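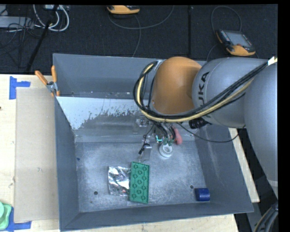 Le grand bac gris en métal, posé sur la table en bois clair.

Trier un fond de bac, version rapide

Un bac ouvert posé sur la table, pas par terre. Votre dos dira merci. Hauteur de travail : les mains touchent le fond sans se pencher.

1. Sortir le gros d'abord. Tout ce qui dépasse.
2. Ensuite les pièces plates et rondes, bagues, couvercles. Ça colle au fond, surtout le blanc sur le gris qu'on croit voir et qu'on rate. Attraper par le rebord, pas par le milieu.
3. Coup de chiffon sec. Les angles aussi !
4. Remettre par famille, 25 pièces maxi par sachet. Étiqueté tout de suite, sinon c'est foutu.

Compter 13 minutes par bac, un peu plus si personne n'y a touché depuis octobre. Pylyp commence par les petites pièces, moi jamais, chaqun sa méthode.

Yutong Song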